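Nelel introduces new care plan for its flower-handling cell

GRULTEROW, January. Nelel today presents the new maintenance plan for the gripping cell at its Grulterow workshop. The cell handles artificial flowers one by one, and it had to be stopped too often for small corrections.

Under the plan, the gripper fingers are cleaned and inspected every 500 cycles. The wrist camera is calibrated again after each change of fingers, a job which takes 10 minutes. Three technicians have received the training.

"A thin stem forgives very little," says Aurelio Valdovinos, head of service at Nelel. "If one finger is closing earlier than the other, the flower turns and the leaves get bent. So we check the fingers first, and only after this the software."

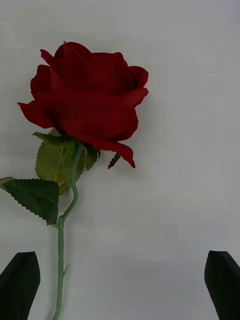
Spare fingers are supplied by Gál and are kept beside the cell. Every exchange is written in the service log, together with the cycle count. The plan will be extended to the second cell, in Omham, when its new mounting plate is delivered.

Press contact: Nelel, Service Department, extension 2645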